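Kitchen bench notebook – chopsticks and caddy
9 June 2023
Present: me, R. Whitlock (first hour, then lunch)

Picking up from the last entry, where I wrote "sort out the chopsticks" and underlined it twice. Loretta Ferreira has since written "well?" underneath in green pen, so today was the day.

Spread the fleece over the island first. Chopsticks roll on bare quartz and I have spent enough of my career on my knees looking under cabinets. The fleece holds them where you put them, more or less, at the price of a little fluff. Roscoe says it makes the kitchen look like a jeweler's. Roscoe has never been to a jeweler's.

Laid the set out thick ends to the front, tips to the back, and left the caddy standing behind.

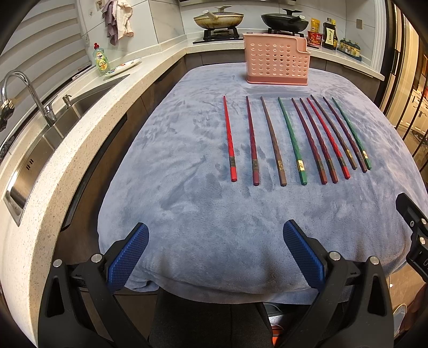 Ten sticks on the fleece, before pairing. Pink caddy at the back.

Pairing is where it gets silly. The greens are easy and so are the browns. The bright reds also behave. After that comes a group that I call maroon, Roscoe calls dark red and Loretta, by text message, calls "all the same, just use them." Under the window I can tell them apart. Under the hood light I can't, and I wouldn't put money on the window either. The gold bands near the grip are no help at all, being the sort of thing you only notice once you've started arguing.

Agreed rule, pending a fight with Loretta: green with green, brown with brown, bright with bright, and anything dark goes with anything else dark. If a dinner guest objects they can bring their own.

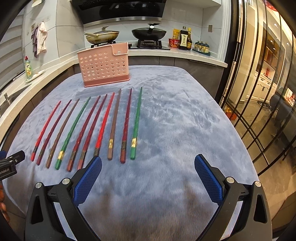 Then there was the caddy to think about. I have never liked it much. It came from Nelturier with a catalog number (3,147) and no instructions, and the pink is a color I would have voted against. Still, the holes let air through, it stands up by itself, and it was already in the drawer, so it wins on budget. Tips up, thick ends down. Roscoe puts his tips down and we have agreed not to discuss it before August.

Long sticks in a short basket do lean. They pick a side and slouch there like students at a safety talk. I tried straightening them and gave up after 2 rounds. A taller caddy would cure it, or a lump of something in the bottom, or lower standards – I am leaning toward the last one myself.
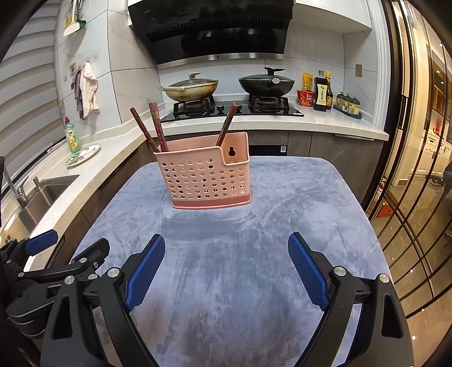 Still to do

Ask Loretta about the dark ones, in daylight, with the sticks in her hand.
Shake out the fleece (outdoors, Roscoe).
Look up whether Gallormont makes a taller caddy in any other color.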